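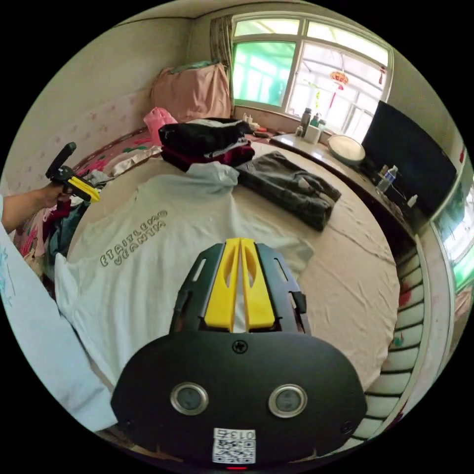 So I promised I'd write up the laundry thing once I had numbers, and as of last night, a little before midnight, I have numbers! Grab a coffee, this one rambles.

For anyone who missed the earlier posts: Carolina Salgado and I have been trying to get a two-armed robot to fold clothes it has never met, in bedrooms it has never been in. We don't drive the robot to teach it. We walk into people's homes with a gripper in each hand (the same fingers the robot has, with the cameras built in), fold whatever is there, and train on that. The nice part is how fast it goes. The less nice part is that you fold like a lobster for the first hour and your wrists hate you.

Between us we ended up with 2453 usable folds. We threw out plenty more, mostly mine, mostly because I kept tilting the left gripper so far that the tracking lost its place. Pale sheets are rough for that. The tracker wants corners and texture to hang on to, and a big bed with a plain sheet gives it very little, so a busy windowsill or a flowery bedspread at the back of the room is a gift. I used to tidy up before recording. I've stopped.

Anyway, the question I wanted to answer in June was a boring one that turned into the whole project: does it matter what ELSE is on the bed?

Our first batch was clean. One garment, flat, nothing near it. The model trained on that looked great on our bench at Fornar and then fell apart the minute there was a second piece of clothing in view. It would grab the sleeve of the sweatshirt it was supposed to fold, then wander off toward a pair of pants that were already folded and try to fold those again. Carolina called it "helpful."

For the second batch we left everything where it was. Finished stack at the back, crumpled pile off to one side, the thing you're working on in the middle. Same amount of data, same training recipe, same 4 garment types (sweatshirts, T-shirts, pants, towels). I kept the recipe frozen on purpose, which took real self-control, because Filipa Macedo had just sent me a new learning rate schedule and I badly wanted to play with it.

Then we ran both models 15 times per garment type on beds that weren't in either batch. On a bare bed they were so close I wouldn't bet lunch on the difference. On a messy bed the clean-data model mostly lost the plot, and the messy-data model mostly kept going. Hoodies are still the worst for both of them. A hood bunched up at the neck looks like a lot of different things, and when the sweatshirt is face down the model often folds the sleeves beautifully and then has no idea what to do with the lump at the top. I don't have a fix. Filipa thinks we should add a separate "flatten the hood" step to the demonstrations, I think we just need more hoods, and we're going to try hers first (she was right about the gloves).

Something I didn't expect: pairing the two grippers matters a lot more than I'd thought. When the clocks on left and right drifted even a little, the model learned to lift one side of the shirt early, and everything came out on a slant. For a couple of weeks I blamed the network. It was the clocks. Carolina now syncs both grippers at the start of every session and again after each battery swap, and the slanted shirts are gone. If you're building something similar, check this before you touch a single layer.

One caution, so I don't get carried away: these are small tests. Fifteen tries per garment is enough to see a big gap and useless for a small one, so please don't quote me on the bare bed result. I'd also like somebody other than the two of us to do the folding. We've been watching each other work for months and I'm sure we've drifted into the same habits. We both do the left sleeve first, every time.

Next up is getting to 4000 folds, with a lot more hoods and a few fitted sheets if I can stand it. I can't fold a fitted sheet with my own bare hands, so I have no idea what I'm going to teach the robot. If you've got a method, leave it in the comments, please!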